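Bedroom and Laundry Check, Hernmont Guest House
Checked by: Margus Kivi, Thursday morning
Copy to: Rodica Ursu

1. Smoke alarm, upstairs hall. OK. Tested with the button, the sound is strong.

2. Window locks, rooms on the garden side. One lock turns but does not hold. Please order a new one, same type as in the Nondport house.

3. Space around heater. Minimum is 2 feet free on all sides. Not OK at first, a chair was too near. I moved it and measured again.

4. Extension cords. OK. No cord goes under a rug anymore.

5. Lamps beside beds. The label says 100 watts maximum. The bulbs are under this. One shade is a little burned inside from before – replace it.

6. Dryer lint filter. Not cleaned after the last load. Yesenia cleaned it while I was there. The note on the wall should be bigger.

7. Walkway between bed and door. OK, but the rug corner lifts. Needs tape.

8. Bedding and clothes waiting for sorting. Partly OK. Dark clothes must not stay mixed with the flower bedding. The pink cover with the blossoms and pale blue border is washed separately, on cold.
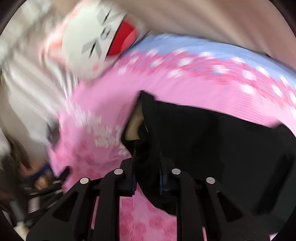

Also all black pieces should be opened and the pockets checked before washing. Last October we had a lighter in the dryer and I do not want this again.

9. Storage shelf. Heavy blankets are still on top. Move them to the lowest shelf before the next check. Emiliano will do it.

Open points: 2, 5, 7, 8, 9.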